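4. Laundry loading as a test of household readiness

4.1 Task and setup

Loading a washer is often listed among the chores a machine should be able to take over first. The appliance is standardized, the goal is easy to state, and damage from a failed attempt is usually small. Against this, clothing has no fixed shape, the drum is deep and partly hidden from any camera outside it, and the door must be moved through a wide arc without the arms getting in its way. We treat the chore as a chain of four stages: opening the door, picking a garment out of the basket, placing it in the drum, and closing the door. Each stage is scored separately, and a trial is counted as complete only when all four stages succeed without help.

The two-arm platform used in this section is the same one described for the table-clearing work in Section 3. Both arms carry parallel grippers. No change was made to the fingers between chores, a choice that probably costs some performance on fabric but keeps the comparison fair. The starting layout was varied only in the position of the basket and in the way the garments were folded or bunched.

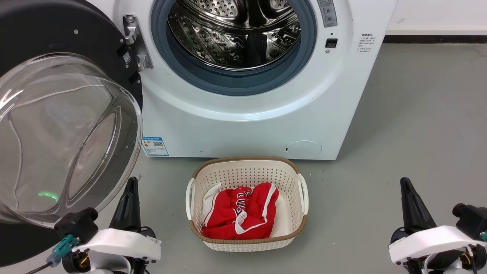

Samira Tannous and Sawsan Nimri
Dulent Laboratory for Domestic Automation
Manuscript version 2023-04-24

Figure 1. Loading task with the door open and the garments in the basket. The basket stands in front of the drum opening, and both grippers are clear of it.

The layout in Figure 1 fixes most of the geometry that the controller has to respect. The open door takes up the space to the left of the opening, so the left arm has less freedom than the right. A path from the basket to the drum must rise over the basket rim, pass the lower lip of the rubber gasket, and continue inward far enough that the garment does not slide back out when released. With the basket close to the machine the horizontal travel is short, but the wrist must turn through a larger angle over that distance. Moving the basket away relaxes the turn and lengthens the time during which the cloth hangs free.

Transparent and glossy surfaces are a second concern. The floor can be seen through the bowl of the door glass, and depth estimates taken there tend to fall on the floor and not on the glass. A planner that trusts those estimates will treat the volume of the bowl as free space. We therefore fitted a simple geometric model of the door at the start of each trial, using the hinge and the outer edge of the door as references, and excluded the modeled volume from all arm paths. The polished drum gave similar trouble. Its reflections were masked, and the inner wall was represented by a cylinder whose axis was taken from the gasket.

4.2 Policies compared

Three control policies were tested. The first, referred to as Sharifi, is a scripted sequence with visual search for a grasp point on the highest visible fold. The second, Prorkness, is a learned policy trained on 1,555 teleoperated demonstrations of the full chore. The third combines the two: the scripted sequence moves the door, and the learned policy handles everything between opening and closing. All three used the same cameras and the same speed limits. Each was run for 70 trials, with a time limit set per stage and not for the chore as a whole.

Operators were allowed to stop a trial if an arm pressed against the appliance with more than the permitted force. A stopped trial was scored as a failure of the stage in progress. Garments that touched the floor could be picked up again by the robot within the time limit, but not by the operator.

4.3 Door handling

Door handling was the most repeatable part of the chore under the scripted policy. Once the outer edge had been located, the arc followed from the hinge position, and small errors were absorbed by compliance in the wrist. The learned policy reached the edge more quickly but was less steady through the last part of the swing, where the forearm begins to block the view of the rim. Closing was harder than opening for every policy. The latch needs a firm push near the edge of the door, and a push applied too close to the hinge side moves the door without engaging it.

Clearance between the door and the basket also matters. When the basket is placed within the sweep of the door, the rim can pass over it or strike it, depending on the relative heights and the point at which the handles project. Any cloth lying above the basket rim adds to the risk.

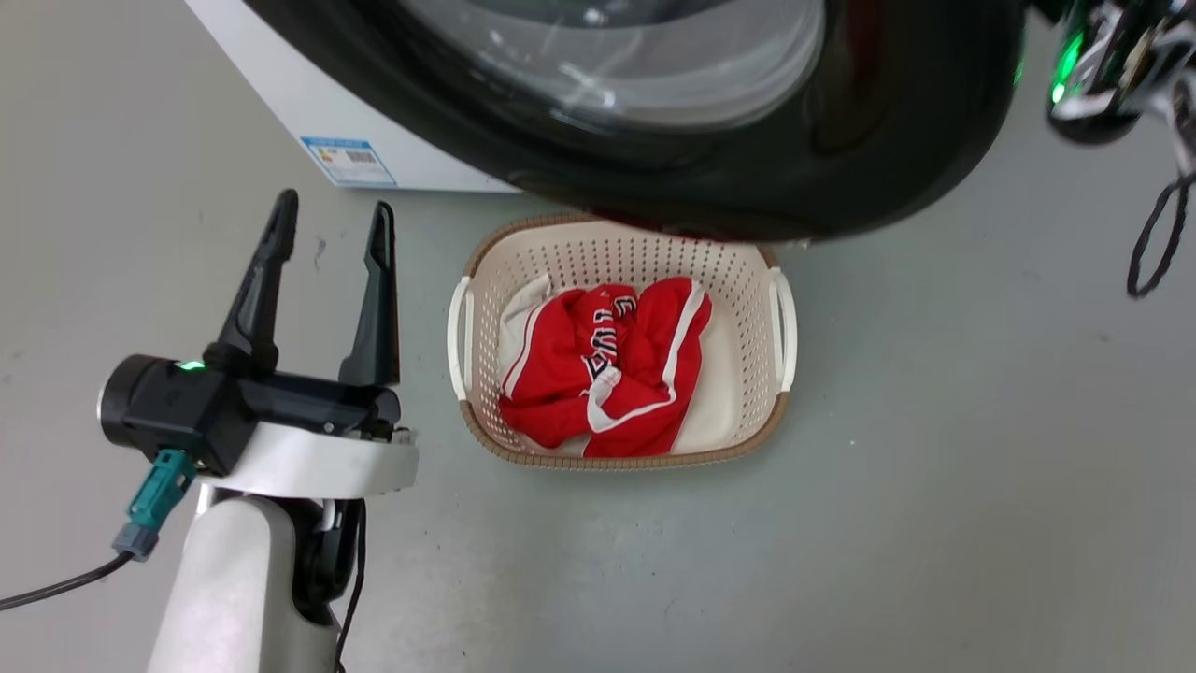
For this reason the controller estimates the height of the basket contents before any door motion is started, and requests a basket shift if the margin is below 2 cm. The shift is made by hooking one finger through a handle and dragging. It is slow, and it tends to rotate the basket, so a second estimate is needed afterward. We regard this as a weakness of treating the stages as separate. A person doing the same job will nudge the basket aside with a foot while reaching for the door, and the combined motion costs almost no time.

4.4 Grasping and placement

Errors in grasping were mostly of two kinds. In the first, the fingers closed on a single raised fold that pulled flat under load, and the garment dropped before reaching the opening. In the second, the fingers took hold of two items at once. The second kind was not scored as an error if both items ended up in the drum, although it would matter in a household where loads are sorted during loading.

Placement failures were concentrated at the gasket. A sleeve or hem left hanging over the rubber lip is likely to be trapped when the door closes, and may prevent the latch from engaging. We added a check in which one gripper sweeps along the lower lip and pushes inward. The sweep takes up to 30 seconds and was kept in all later trials.

4.5 Discussion

Our reading of these trials is cautious. Each stage can be carried out by present equipment under fair conditions, but the full chain is limited by its weakest stage, and recovery from small errors remains slow. The Jurncombe protocol, which we follow for scoring, gives no credit for partial loads. Under a softer rule the learned policy would look better than it does, as it often placed all but one item correctly. Whether a household would accept that result is a separate matter, and one that our scoring does not address. Tests with wet laundry, where the cloth is heavier and clings to the drum, are left to the unloading study in Section 5.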